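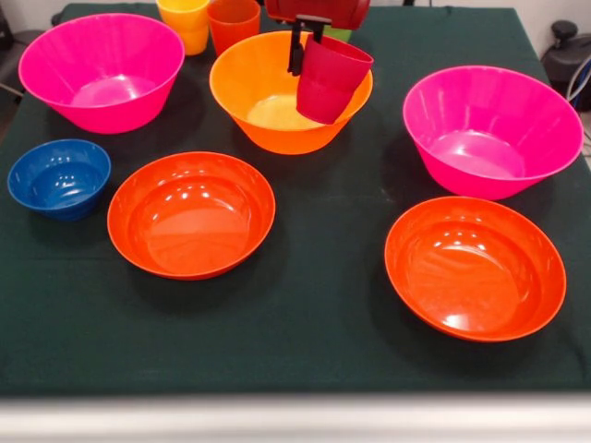 Bowls and cups on the green cloth

Timthorpe Food Forum > Meat-free and Meat-reduced > Has anyone tried the Nisunar range yet?

pottingshedpat wrote:
Hello all, hope everyone is keeping well. I've been trying to get our house down to meat on weekends only (my other half took some persuading, but we're getting there!) and I noticed the Nisunar mince and the little sausages have turned up in the freezers at the big Ghanem shop by the ring road. I bought the mince on Thursday and made a cottage pie with it, with plenty of carrot and a good spoonful of yeast extract in the gravy, and do you know, two helpings went without a word. I was so pleased I nearly rang my sister. Has anybody tried the sausages, and do they hold together in a casserole? I've been let down by veggie sausages before.

brambleandoats wrote:
Oh well done you, cottage pie is a lovely place to start! We've had the sausages three times now. They're very good fried, with a proper crisp skin, but I wouldn't put them in a casserole from the beginning. Brown them first, lift them out, and pop them back in for the last 16 minutes or so and they'll keep their shape. Mine went to porridge when I left them in all afternoon, and I ended up calling it soup.

gravy_boat_captain wrote:
I'm going to be the grump here, sorry. I've been vegetarian since I was at school and I can't see why we need all this stuff that's pretending to be mince. A bag of dried green lentils costs next to nothing and makes a better cottage pie than anything out of a Nisunar packet. Have you read the salt on the back? I stood in the aisle with my glasses on and put it straight back in the freezer.

pottingshedpat wrote:
No need to be sorry, I do like lentils myself! The trouble is that there are two of us eating and only one of us likes lentils. If I'd put a lentil pie in front of him in the first week I think we'd have been back on lamb chops by the second. I did leave the stock cube out of mine, so perhaps that evens up the salt a bit.

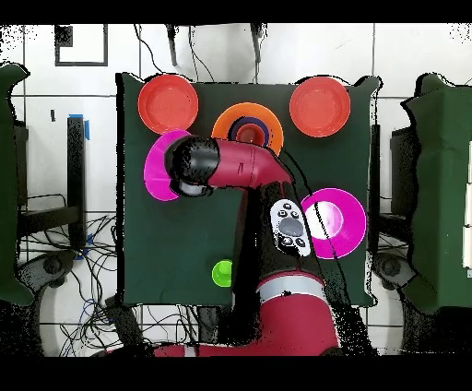
I should have said as well that I only used half the bag, and bulked it out with mushrooms chopped very small, which makes it go a lot further. The other half is in the freezer for a chilli. I've got a tin of kidney beans and a tin of black beans to go in, and I might try a square of dark chocolate like my aunt used to do, though I've never been sure what it's for.

tuesdaytofu wrote:
Half mince and half lentils! That's what I did with my lot when they were teenagers, and then a bit more lentil every time until it was nearly all lentil, and by then they'd stopped looking. I use 80 grams of dried red lentils to half a bag. Red ones cook down to nothing, so there's nothing for a suspicious person to find with a fork.

If you can get to a Clendico, by the way, their own-label mince is cheaper than the Nisunar and I honestly prefer the texture. It's a bit coarser.

brambleandoats wrote:
I have to disagree about the Clendico one, I found it ever so chewy and it had a sort of cardboardy smell when it hit the pan. Maybe I had a bad bag. I did like their burgers though, the beetroot ones, and they were 5 for the price of four all through September.

gravy_boat_captain wrote:
The beetroot burgers are decent, I'll give you that, and at least they're made of something you'd recognise.

Pat, I was a bit sharp before. If he's eating it and asking for seconds then you're doing better than I ever managed with my dad. Try puy lentils on him in a bolognese with a glass of red wine in it, cooked long and slow. They stay firm, so it isn't the sludge he's probably thinking of.

pottingshedpat wrote:
That's very kind, and I will! He does like a bolognese. I'll have to wait until the chilli's been eaten, but I'll put puy lentils on the list with the sausages. Does it matter if they're the ready-cooked ones in a pouch?

gravy_boat_captain wrote:
Pouch is fine, just put them in near the end and go easy on the salt.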